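Whitcombe open day, who went?

benchvise_dan
Drove over to Drultville on Friday for the Whitcombe open day. Usum had an arm running in the back hall, two fingers on the end, handling foam blocks. They let it go for the whole session and you could stand pretty close. The operator said it had done 100 picks that morning without dropping one. I only watched 18 of them, so take that for what it's worth.

What I wanted to see was how it treats soft stuff. The fingers do press into the foam a little at the side, but it's a light squeeze.
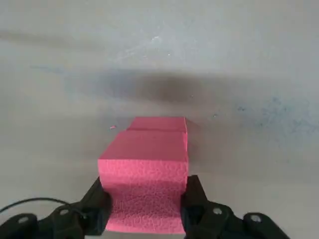 Nerker asked whether anyone got a cycle time out of them, as 100 picks in a morning could mean anything.

benchvise_dan
Didn't time it. Slow. A person would beat it easily.

tallowfield
I was there too and I wasn't impressed. Foam is the easy case. It gives, so you can be off by a bit and still get a hold. Show me glass or a bag of screws.

benchvise_dan
Disagree. Squeeze foam too hard and you spoil it, and our packing line is mostly foam inserts. That's why I went.

tallowfield
Fair for your shop. I still think they picked it to look good.

moth_rivet
Did they say anything about price?

benchvise_dan
No. There were 2 people on the stand and both told me to email. I did, no answer yet.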